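Magazin > Wasser und Boden > Gespräche

Diese Website verwendet Cookies, um die Nutzung des Angebots statistisch auszuwerten. Mit dem weiteren Besuch der Seite erklären Sie sich damit einverstanden. Einstellungen | Zustimmen

„Das Wasser aus dem eigenen Brunnen ist ein Lebensmittel“

Pui-shan Sin über die Beratung privater Brunneneigentümer im Raum Joltberg

26. Januar 2021

In den Außenbereichen der Gemeinde Brustholm beziehen viele Haushalte ihr Trinkwasser bis heute aus eigenen Brunnen. Ein Anschluss an das öffentliche Netz ist dort wegen der langen Leitungswege in absehbarer Zeit nicht vorgesehen. Die Beratungsstelle Joltberg begleitet die Eigentümerinnen und Eigentümer seit Längerem in Fragen der Wartung und der Überwachung. Im vergangenen November hat sie ihr Beratungsprogramm Jeon auf das gesamte Gemeindegebiet ausgedehnt. Geleitet wird die Stelle von Pui-shan Sin, die vor ihrem Wechsel nach Joltberg in der Wasserwirtschaft tätig war. Unsere Redaktion sprach mit ihr über die Pflichten der Eigentümer, über typische Mängel und über die Frage, weshalb ein Brunnen auch dann Aufmerksamkeit verdient, wenn das Wasser klar ist und gut schmeckt.

Frau Sin legt Wert auf die Feststellung, dass ein privater Brunnen rechtlich keine reine Privatangelegenheit sei, sobald das Wasser getrunken oder zur Zubereitung von Speisen verwendet werde. „Das Wasser aus dem eigenen Brunnen ist ein Lebensmittel. Wer einen Mieter hat oder Feriengäste beherbergt, gibt dieses Lebensmittel an andere ab und trägt dafür die Verantwortung“, erläutert sie. Vielen Eigentümern sei dieser Umstand durchaus bekannt, im Alltag gerate er jedoch in den Hintergrund, besonders nach einem Generationswechsel auf dem Hof. Häufig fehlten dann auch die Unterlagen zur Bohrung und zum Ausbau.
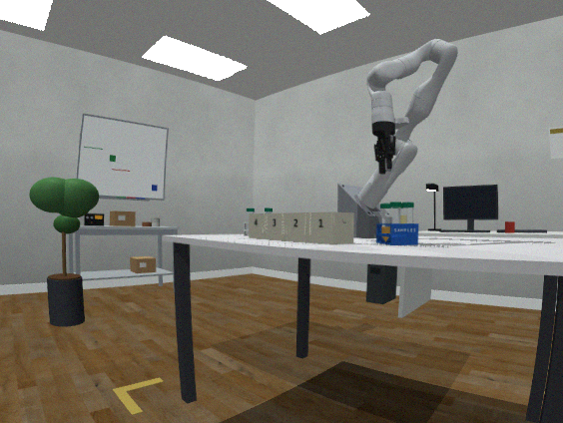 Wie häufig sollte ein Hausbrunnen untersucht werden?

„Die mikrobiologische Untersuchung empfehlen wir jährlich, die chemische in größeren Abständen, die das zuständige Gesundheitsamt im Einzelfall festlegt“, antwortet Frau Sin. Nach Starkregen, nach Bauarbeiten in der Umgebung oder nach einem längeren Stillstand der Pumpe sei eine zusätzliche Untersuchung angebracht. Von Schnelltests aus dem Handel als Ersatz rät sie ab. Sie könnten einen ersten Hinweis auf Nitrat oder Härte liefern, über Krankheitserreger gäben sie in aller Regel keine verlässliche Auskunft.

Die Ergebnisse der ersten Beratungsrunde liegen inzwischen vor. Besichtigt wurden 34 Brunnen, überwiegend Schachtbrunnen älterer Bauart, daneben mehrere Bohrbrunnen mit einer Tiefe von bis zu 70 Metern. An sieben Anlagen stellte die Beratungsstelle bauliche Mängel fest, die eine kurzfristige Instandsetzung erforderten. In zwei Fällen wurde den Eigentümern nahegelegt, das Wasser bis zum Abschluss der Arbeiten abzukochen.

Frau Sin bewertet diese Zahlen zurückhaltend. Die Teilnahme sei freiwillig gewesen, und erfahrungsgemäß meldeten sich zunächst jene Haushalte, die sich ohnehin um ihre Anlage kümmerten. „Ein Rückschluss auf den Zustand sämtlicher Brunnen im Gemeindegebiet wäre nicht zulässig. Was wir gesehen haben, zeigt uns aber, an welchen Stellen die Beratung ansetzen muss.“

Am häufigsten beanstandet wurden undichte Schachtabdeckungen. Über Fugen und Risse könne Oberflächenwasser eindringen, mit ihm Erde, Laub und Kleintiere. Ebenfalls verbreitet seien Brunnenköpfe, die bündig mit dem Gelände abschlössen oder sogar darunter lägen. „Ein Brunnenkopf gehört deutlich über die Geländeoberkante, und das Gelände muss von ihm weg abfallen“, so Frau Sin. Ein ordentlich verdichteter Lehmschlag um den Schacht sei eine vergleichsweise günstige Maßnahme, die vielerorts bei späteren Pflasterarbeiten entfernt und nie wiederhergestellt worden sei.

Für die Analyse arbeitet die Beratungsstelle mit dem Institut Brurkstead zusammen. Die Kosten der Untersuchung tragen die Eigentümer. Die Besichtigung und die anschließende Erläuterung des Befundes sind im Rahmen des Programms kostenfrei. Auf die Frage, ob diese Aufteilung Interessenten abschrecke, verweist Frau Sin auf die Rückmeldungen aus Brustholm: Die meisten Anrufer erkundigten sich nach dem Ablauf, nur wenige nach dem Preis. Schwieriger sei es, Haushalte zu erreichen, die nie eine Untersuchung veranlasst hätten und aus Sorge vor behördlichen Auflagen keinen Kontakt aufnähmen. Diesen Haushalten sichere die Beratungsstelle ein vertrauliches Erstgespräch zu.

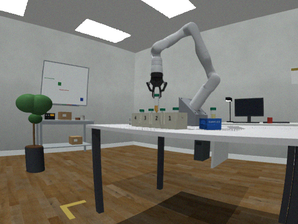 Die Probenahme entscheidet über den Befund

Ein erheblicher Teil der auffälligen Befunde geht nach Einschätzung von Frau Sin auf Fehler bei der Entnahme zurück. Ein verkalkter Strahlregler, ein selten genutzter Außenhahn oder ein Gartenschlauch, der zuvor in der Sonne gelegen hat, könnten das Ergebnis verfälschen, ohne dass der Brunnen selbst belastet sei. Die amtlich verwertbare Probe sei deshalb von zugelassenem Personal zu nehmen. Für orientierende Untersuchungen, die der Eigentümer selbst veranlasst, hat die Beratungsstelle ein Merkblatt herausgegeben.

Es empfiehlt, eine Entnahmestelle möglichst nahe am Brunnen zu wählen, Strahlregler und Siebe abzuschrauben und das Wasser so lange ablaufen zu lassen, bis seine Temperatur gleich bleibt. Die Gefäße sollen beim Labor bezogen und erst unmittelbar vor dem Befüllen geöffnet werden. Die Innenseite des Deckels darf nicht berührt werden. Anschließend ist die Probe gekühlt und am selben Tag abzugeben. „Wer am Abend abfüllt und die Flasche über Nacht im Wagen lässt, kann sich die Gebühr sparen“, bemerkt Frau Sin. Ebenso wichtig sei eine kurze Notiz zu Ort, Uhrzeit und Wetter. Ein Befund, der sich keiner Entnahmestelle mehr zuordnen lasse, habe beim Vergleich mit früheren Jahren kaum einen Wert.

Gefragt nach dem Umgang mit Grenzwertüberschreitungen, mahnt sie zu geordnetem Vorgehen. Zunächst sei das Gesundheitsamt zu unterrichten, sodann die Ursache einzugrenzen. Eine Desinfektion des Schachtes ohne vorherige Klärung der Ursache behebe den Mangel erfahrungsgemäß nur für kurze Zeit. Bei erhöhten Nitratwerten helfe auch das Abkochen nicht, da sich der Stoff dadurch keineswegs verringere. Säuglingsnahrung dürfe mit solchem Wasser nicht zubereitet werden. Ob eine Aufbereitungsanlage, eine tiefere Bohrung oder die gemeinsame Versorgung mehrerer Höfe in Betracht komme, müsse anhand der örtlichen Verhältnisse geprüft werden.

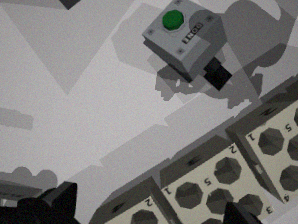 Trockene Sommer und sinkende Wasserstände

Zunehmend befasst sich die Beratungsstelle mit der Wassermenge. In den zurückliegenden trockenen Sommern fielen im nördlichen Teil von Brustholm einzelne Schachtbrunnen zeitweise trocken. Die betroffenen Haushalte wurden über Tankwagen versorgt, in einem Fall über eine provisorische Leitung vom Nachbargrundstück. Frau Sin hält es für geboten, den Wasserstand regelmäßig zu messen und schriftlich festzuhalten, am besten zu Beginn jedes Monats und stets vor dem Einschalten der Pumpe. „Ein Lichtlot kann bei uns ausgeliehen werden. Eine einzelne Messung sagt wenig, eine Reihe über mehrere Jahre ist für den Eigentümer und für die Gemeinde von großem Nutzen.“

Einer Vertiefung bestehender Schächte steht sie zurückhaltend gegenüber. Werde dabei eine trennende Tonschicht durchstoßen, könne belastetes Wasser aus dem oberen in das untere Stockwerk gelangen, und dieser Schaden sei kaum rückgängig zu machen. Bohrungen seien in jedem Fall anzuzeigen und durch ein Fachunternehmen auszuführen. Nicht mehr genutzte Brunnen müssten fachgerecht verfüllt werden. Bauschutt und Gartenabfälle, die man in alten Schächten mitunter vorfinde, hätten dort nichts zu suchen.

Für das laufende Jahr plant die Beratungsstelle eine Fortsetzung des Programms in den Weilern östlich von Joltberg. Vorgesehen sind zudem Sprechstunden im Gemeindehaus Brustholm, sofern die geltenden Kontaktbeschränkungen dies zulassen. Bis dahin findet die Beratung telefonisch statt. Unterlagen zum Brunnen, frühere Befunde und ein Lageplan des Grundstücks sollten nach Möglichkeit bereitliegen. Anmeldungen nimmt die Beratungsstelle auch schriftlich entgegen.

Kommentare

Brunnenbesitzerin_Ost
Vielen Dank für den Beitrag. Gilt die Empfehlung zur jährlichen Untersuchung auch, wenn wir nur den Garten und das Vieh aus dem Brunnen versorgen? Im Haus haben wir Leitungswasser.

H. K.
Bei uns war es tatsächlich der Strahlregler. Zweite Probe ohne Beanstandung, die erste musste trotzdem bezahlt werden.

moosgrund
Zum Lehmschlag hätte ich gern mehr gelesen. Unser Schacht liegt mitten in der Hofeinfahrt, da fährt täglich der Schlepper drüber. Pflaster aufnehmen oder gibt es eine andere Lösung?

H. K.
@moosgrund Wir haben aufgenommen und den Schachtring gleich mit erhöht. Die Einfahrt führt jetzt links daran vorbei.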